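Kosodus Plan 3
Motion planning and grasp software for single-arm cells

Kosodus Plan takes a list of known objects and a target layout and works out the picks, the paths and the order to run them in. It runs on an ordinary Linux PC next to the controller. Release 3 adds a new grasp checker and a quicker replanner.

What it does
Each object is held in the scene model as a simple solid with a pose and an uncertainty. The planner tries side and top grasps, throws out any that would bring the fingers into contact with a neighbour or the table, and ranks what is left. Lift height is set per object, so small blocks can travel low and close to the surface.
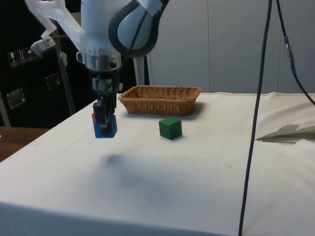 Open containers such as baskets and trays are modelled with a rim and an inner floor. The rim margin is 10 mm by default and can be changed in the cell file. Cables and brackets mounted on the arm should be added as attached shapes — the planner does not guess them.

Testing
Every build is run against 1,411 stored layouts at our Skeststead office. Lizelle Nel maintains the set and adds to it when customers send in a layout that fails.

Supplied with
Planner and scene editor
Command line tools and log viewer
43 sample cell files
Driver for the Horkura gripper interface

Not included
Camera calibration. Use Mokgethi or any tool that writes a standard transform file.

Licensing
One licence per arm, with updates for a year. Simulation seats are free. For trial keys, write to Frøydis Sjögren in sales and state your controller model.

Page updated 12/03/2026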